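4. 나사 머리의 색과 눈에 띄는 정도

4.1 어두운 바탕 위의 나사

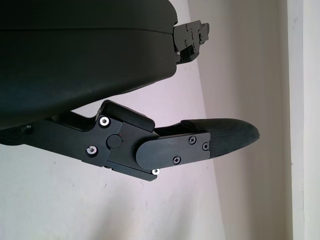 그림 3. 검은 금속 위의 은색 나사와 검은색 십자 나사. 은색 나사 둘레로 어두운 접시머리 홈이 보인다.

분해와 조립을 다룬 기존 연구는 대부분 나사를 '푸는' 단계에서 출발한다. 우리가 수리 공방에서 관찰을 시작하고 가장 먼저 놀란 것은 그 앞에 놓인 단계가 무척 길고 풍부하다는 사실이었다. 사람들은 드라이버를 들기 전에 물건을 돌려 보고, 손톱으로 표면을 긁어 보고, 고개를 기울여 빛을 바꾸어 가며 나사를 찾는다. 이 장에서는 그 '찾기'를 다룬다. 특히 나사 머리의 색이 바탕과 같을 때와 다를 때 탐색이 어떻게 달라지는지를 살핀다.

그림 3은 두 경우를 한자리에서 비교하기에 아주 좋은 자료이다. 밝은 은색 나사 세 개는 검은 금속과 대비되어 첫눈에 들어온다. 반면 검은색 십자 나사는 같은 검은색 판에 박혀 있어 십자 홈의 윤곽을 읽어야 비로소 나사로 인식된다. 우리는 앞의 유형을 '대비형', 뒤의 유형을 '동색형'이라 부르기로 한다. 은색 나사 주위의 홈도 흥미롭다. 홈이 어두운 테두리 역할을 하면서 머리의 밝기를 더욱 도드라지게 하는데, 이 테두리 효과는 4.3절에서 다시 논의한다.

4.2 관찰 절차

관찰은 Kuruc 공방의 작업대에서 진행하였다. 참가자는 16명이며, 집에서 전기 주전자나 탁상 스탠드 정도는 직접 열어 본 적이 있으나 수리를 직업으로 삼은 적은 없는 사람들로 구성하였다. 작업면 조도는 600 lx로 맞추었다. 참가자마다 20분의 시간을 주고, 크기가 비슷한 검은색 조립품 두 점을 차례로 살피게 하였다. 한 점은 대비형 나사로만, 다른 한 점은 동색형 나사로만 체결하였고, 제시 순서는 참가자마다 번갈아 바꾸었다.

과제는 단순하다. 나사를 찾을 때마다 작은 종이 스티커를 옆에 붙이고, 무엇을 보고 나사라고 판단했는지 소리 내어 말한다. 푸는 작업은 하지 않는다. 이 지침은 예비 관찰을 맡은 Lowri Rosser의 제안에 따른 것이다. 예비 관찰에서는 드라이버를 손에 쥔 참가자가 먼저 발견한 나사부터 풀기 시작하는 바람에 탐색 과정이 매번 끊겼다. 드라이버를 치우자 발화가 놀랄 만큼 길어졌고, 덕분에 이번 분석의 핵심 자료를 얻을 수 있었다!

녹취는 Rozália Vlček과 Kazimír Vávra가 따로 부호화하였다. 부호는 판단의 근거에 따라 색, 광택, 홈의 모양, 촉감, 위치 추론으로 나누었다. 두 사람의 부호가 갈린 발화는 함께 녹음을 다시 들으며 조정하였고, 끝까지 합의하지 못한 발화는 분석에서 제외하였다. 제외된 발화는 대개 "그냥 있을 것 같아서"처럼 근거를 특정하기 어려운 것들이었다.

4.3 결과

대비형 조립품에서는 예상대로 색과 광택에 대한 언급이 먼저 나왔다. 발화는 짧고 단정적이었다. "여기, 여기, 그리고 여기." 참가자들은 한 면을 훑고 나서 바로 다음 면으로 물건을 돌렸으며, 이미 본 면으로 되돌아오는 일이 드물었다. 스티커를 붙이는 손도 빨랐다.

동색형 조립품에서는 전혀 다른 장면이 펼쳐졌고, 연구진은 이 자료를 읽는 내내 즐거웠다. 참가자 13명이 어느 시점에서 손가락으로 표면을 더듬기 시작했다. 눈으로 찾던 일이 손으로 찾는 일로 넘어가는 것이다. 이 전환은 대체로 조용히 일어났다. 말이 잠깐 끊기고, 엄지가 판의 가장자리를 따라 움직이고, 움푹한 곳에서 멈춘다. 그다음에야 물건을 빛 쪽으로 기울여 홈의 모양을 확인한다. 한 참가자는 이 과정을 "손이 먼저 보고 눈이 따라온다"고 표현하였다.

홈의 모양도 뚜렷한 차이를 만들었다. 십자 홈은 동색형에서도 비교적 잘 발견되었다. 서로 직각을 이루는 네 갈래의 선이 빛을 여러 방향으로 받기 때문으로 보인다. 육각 홈은 사정이 달랐다. 머리가 작고 홈이 깊은 육각 나사는 단순한 구멍이나 장식으로 여겨지는 일이 많았고, 만져 보고도 나사라고 확신하지 못한 참가자가 있었다. 이들은 스티커를 붙였다가 떼고, 다시 붙이기도 했다.

테두리 효과는 당초 분석 계획에 없던 주제이다. 대비형 조립품의 일부 나사는 홈 안에 들어앉아 있었고 일부는 판 위로 올라와 있었는데, 참가자들은 홈 안의 나사를 가리키며 "동그랗게 그려 놓은 것 같다", "표시를 해 둔 것 같다"고 말했다. 머리가 표면 아래로 내려가면 눈에 덜 띌 것이라는 우리의 가정과 반대되는 반응이다. 밝은 머리와 어두운 홈이 만나면 홈은 오히려 윤곽선이 된다. 동색형에서는 이런 발화가 나오지 않았다. 그곳의 홈은 머리와 함께 어둠 속으로 묻혔다.

위치 추론에 관한 발화도 빼놓을 수 없다. 나사 하나를 찾은 참가자는 곧바로 그 짝을 기대했다. 모서리에서 하나를 발견하면 맞은편 모서리를 확인하고, 위쪽에서 발견하면 아래쪽을 더듬었다. 대칭에 대한 믿음은 매우 강해서, 짝이 없는 나사를 만난 참가자는 같은 자리를 여러 번 다시 살폈다. Jarmila Vaněk이 면담에서 그 이유를 묻자 한 참가자는 "하나만 박을 리가 없잖아요"라고 답했다.

4.4 논의

이 결과가 특히 반가운 까닭은 나사의 색이라는 사소해 보이는 선택이 수리 경험의 첫머리를 바꾼다는 점이 참가자의 말과 손에서 선명하게 드러났다는 데 있다. 동색형 나사는 물건의 겉모습을 차분하게 만든다. 면담에서도 참가자 다수가 동색형 조립품이 더 깔끔해 보인다고 평했다. 그러면서도 열어 보고 싶은 쪽을 고르라고 하자 대비형을 택했다. 보기 좋은 물건과 열어 볼 마음이 나는 물건이 한 사람 안에서 갈리는 셈이다.

Sandro Orlandini는 이 차이를 '초대의 강도'라는 말로 정리하자고 제안하였다. 밝은 나사는 이곳이 열린다고 알려 주고, 어두운 나사는 그 사실을 아는 사람에게만 길을 내준다. 우리는 이 표현이 마음에 들지만 아직은 조심스럽게 쓰고자 한다. 이번 관찰에서는 실제로 물건을 열게 하지 않았으므로, 초대가 행동으로 이어지는지는 알 수 없다.

설계에 관한 시사점도 적어 둔다. 동색형을 유지하면서 탐색을 돕는 방법으로는 머리 둘레에 얕은 홈을 두어 촉감의 단서를 남기는 방식이 유망하다. 손으로 넘어간 참가자들이 멈춘 곳이 바로 그런 움푹한 자리였다. 한 물건에 두 유형을 섞는 방식도 검토할 만하다. 그림 3처럼 은색과 검은색이 함께 쓰이면 밝은 나사가 먼저 시선을 받는데, 사용자가 열어도 되는 부분에만 밝은 나사를 배정하면 색이 곧 안내가 될 수 있다. 다만 밝은 나사를 모두 찾은 사람이 탐색을 거기서 끝내 버리고 어두운 나사를 놓칠 위험이 있다. 혼합형 조립품은 이번 과제에 포함되지 않았으며, 다음 관찰에서 가장 먼저 다룰 조건이다.

4.5 한계

바탕색은 검정 한 가지였다. 흰색이나 목재 바탕에서는 은색 나사의 대비가 크게 달라질 것이고, 테두리 효과도 같은 방향으로 나타나리라고 장담할 수 없다. 조도를 고정한 점 역시 가정의 조건과는 거리가 있다. 식탁 밑이나 싱크대 안쪽에서 나사를 찾는 사람은 물건을 빛 쪽으로 기울일 수 없으며, 그런 곳에서는 손으로의 전환이 훨씬 일찍 일어날 가능성이 크다. 마지막으로, 소리 내어 말하기가 탐색 속도를 늦추었을 수 있어 이 장에서는 소요 시간을 비교하지 않았다. 발화 부호의 전체 목록과 면담 질문지는 부록 나에 실었다.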